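Loukia Koutsoukos
I have now read three separate guides to sorting a kid's old toy cars and I believe about a third of what they say. Going to write down what I did with ours because I'm annoyed and the box is still on the table.
62 likes 4 comments

First claim, in all three: "die-cast cars hold their value." Do they? Which ones? The ones in a sealed box on a shelf, sure. Ours spent years being driven off the porch steps by two boys. I don't think anyone selling "lots" online for silly money is getting what they ask. Asking prices aren't sale prices. Look at the sold listings before you start planning a vacation.
30 likes

Second claim: sort by brand. Okay, so turn one over and read the bottom. Half of mine you can't read. The letters are rubbed down, or there's old tape on them, or it says the country and nothing else. I gave up on brand in ten minutes and went by size. Small ones that fit in a closed fist, bigger ones that don't. That's my whole system and it took one evening.
18 likes 2 comments

I did buy a thing for this. The Flolley case, the one with the clear lid and the little slots. I wanted it to work. The slots are cut for one kind of car, the skinny modern kind. Anything old and round with fat fenders sits on top of the slot like an egg on a thimble and then the lid won't shut. Returned it.
30 likes 7 comments

Somebody in the replies says the Vetis one has deeper slots. Maybe! I've been told that about a lot of plastic boxes. I looked at the page and there isn't one measurement on it, only a kid smiling. I'm using a shoebox and an egg carton for the small stuff until I see a ruler next to something.
11 likes

Cleaning. Everyone has a trick and I tried most of them on cars I didn't care about first, which I recommend.
Toothpaste: takes off some grime, also takes off shine. You end up with a clean dull car.
Baking soda: same but it gets in the wheels and stays there.
Melamine sponge: no. It's sandpaper with good manners.
Warm water, one drop of dish soap, old soft toothbrush: fine. Boring. Works on dirt.
41 likes 9 comments

What none of it does is fix a scuff. I want to be clear on this because the guides fudge it. Dirt sits on top of the paint. A scuff can be dirt that got rubbed in, or something else's paint, or it can be your paint gone. Soap helps with the first one, a bit of rubbing might help with the second, and the third is just how the car looks now. If the mark is the same after five minutes of soap, stop.
22 likes 1 comment

And the touch-up pens. The Pollitis paint pen comes up every time. I tried the yellow. On the card it matched. On a car it looked like mustard on a lemon. I'm told you need thin coats. I did thin coats. It was thin mustard.
30 likes 12 comments

The yellow Beetle is the one I keep going back and forth on. It's glossy all over the hood and then the roof has these gray-black streaks on it. So by the guides it's "play worn" and belongs in the bulk bag, a few cents' worth of metal. And I look at the little round headlights and think, who wrote this guide? 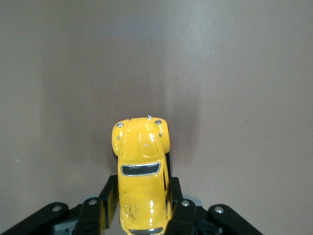
I'm not touching up the roof, I've decided. The one speck on the hood can stay as well. Every time I've "improved" an old toy I've made it look like an old toy somebody fooled with.
62 likes 15 comments

Same goes for chrome, by the way. If it's a thin shiny trim around a window, keep the toothbrush light and skip the polish. I rubbed the bumper on another car with metal polish and the silver came off on the rag. Turns out it was a coating. The bottle said "safe on chrome." Is it chrome? On a toy? Come on.
19 likes 3 comments

Resale update, since a few of you asked. I took the bulk bag to Kourkoulas, the secondhand place by the bus depot. They don't want singles. They pay by the bag, and not much, and the guy didn't look inside. So there goes the theory that dealers are hunting for treasure in there. He had a bin of them already, up to here.
27 likes 6 comments

A person in my replies says their uncle has over 4000 of these and they're "basically a pension." I asked how many he's sold. No reply yet. It's been since April.
48 likes 5 comments

Where it all landed: small ones in the egg carton, bigger ones in the shoebox, broken axles in a jar because my younger one swears he'll fix them (he won't). The Beetle's on the windowsill above the sink. I've read that sun fades yellow paint. I've also read that toothpaste restores it, so I'll move it when I see it happen.
33 likes 8 comments

If you have a plastic case that fits an old round-fendered car and the lid closes, send me a picture with the lid CLOSED. I've had two so far and both of them were open.
14 likes 11 comments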